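Can a machine clear up after breakfast yet?

Posted Sep 15, 2026

My sister asked me in March whether she should hold off buying a new dishwasher, on the grounds that there would be a robot along shortly to do the whole kitchen. I said no, buy the dishwasher. She did, and it is fine. But the question stayed with me, because I fix and set up packing machinery for a living and I ought to have a better answer than a shrug.

So I have spent a fair amount of the summer reading, watching demonstrations and pestering people. I went to the open day at Elberg, where I used to do contract work, and I had a long phone call with Pui-shan Lu, who I trained with and who now works on arms and grippers full time. What follows is where I have got to. It is one person's view and I may have to eat it in a year or two.

Start with the shop floor, which I know best. People tend to think factories are full of clever robots. Mostly they are full of quite stupid ones that do one thing very well. The case packer I look after at the Kiltberg site puts twelve jars in a box, all shift long. If the jars arrive on their sides, it stops and a light comes on. Then a person walks over, stands the jars up and presses the green button. That person is doing the difficult part of the job and has been for as long as I have worked there.

The fault log for that machine had 731 stops in it when I last printed it out. I read the whole thing over two evenings. Hardly any were the machine breaking. Nearly all were something turning up in a way it had not been set up for: a label flapping, a box with a bent corner, a jar slightly turned. We could have bought cameras and software to deal with some of those, and we did get a quote. The manager looked at it and carried on paying people to press the button.

Now think of a house, where everything turns up in a way nobody set it up for. The mug is on the arm of the sofa one day and on the stairs the next. Spoons are the thing I keep coming back to. A spoon lying flat on a table gives a gripper very little to get hold of. You and I slide it with a fingertip, or tip it up by the bowl, and don't think about it. An arm with two hard fingers has to come down at the right angle to within a couple of millimetres, and if it comes down too far it is pushing on the table. Pui-shan told me she would sooner be given a box of bricks to stack than one teaspoon.

A mug is easier, with a good upright shape and a handle. It has its own problems, mainly that you cannot always tell what is in it. Still, if you asked me to choose a first chore for a pair of arms, mugs and spoons on a plain table would be about right. It is a small job, you can do it over and over, and you can tell at once whether it has been done.
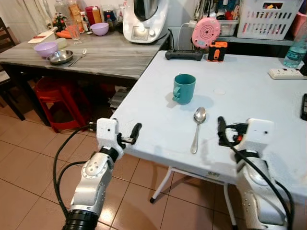 Védís Bech thinks I am being too hard on the things, and wrote to say so after my last post. Her point was that I keep comparing a machine with a quick adult, when the fair comparison is with the chore not being done at all. If it takes a quarter of an hour to put away one mug and one spoon, but does it while she is at work, then she comes home to a clear table and does not care how long it took. She said she would put up with a good deal of slowness for that, and a few chipped mugs as well.

I have thought about that and I agree with half of it. Speed matters less at home than it does on a line. At Kiltberg, a slow machine holds up everything behind it. In an empty house there is nothing behind it. The washing machine takes two hours over what could be done faster by hand and we all think it is marvellous.

Where I don't agree is on the chipped mugs. The washing machine is left alone because it very rarely goes wrong, and when it does, it stays in its corner. An arm that is right most of the time still needs somebody in the room, and if I have to stand there I may as well put the spoon away myself. I asked Pui-shan how many goes in a row she would want to see before leaving one running by itself. She said over 4,000, in different kitchens, and that she had not seen it.

There is also the matter of what the chore really consists of. Clearing the table sounds like one job. In our house it means deciding whether a cup is finished with, moving the post, wiping up jam, finding the drawer is jammed by the fish slice and sorting that out first. I wrote down the steps one morning and got to eight before I had touched the dishwasher. Machines can now do several of those one at a time, which they could not when I started. Going from one to the next without help is the bit I have yet to see.

I will say that the arms themselves have got much better. The movement is smoother, and watching them at Elberg I saw one let go of a plastic cup, shift a little and take hold again further down. On our line that would have been a stop and a light.

My guess is that shops and warehouses will see useful ones well before kitchens do, on dull jobs such as emptying totes and facing up shelves, with one person keeping an eye on a few of them. For the home I would expect folding towels before clearing tables, as a towel can be dropped.

Next month I am hoping to get a look round Baldursdóttir, the laundry firm, who have had an arm feeding pillowcases into the ironer since the spring. If they let me write about it I will. In the meantime my sister would like it known that the dishwasher does not load itself either.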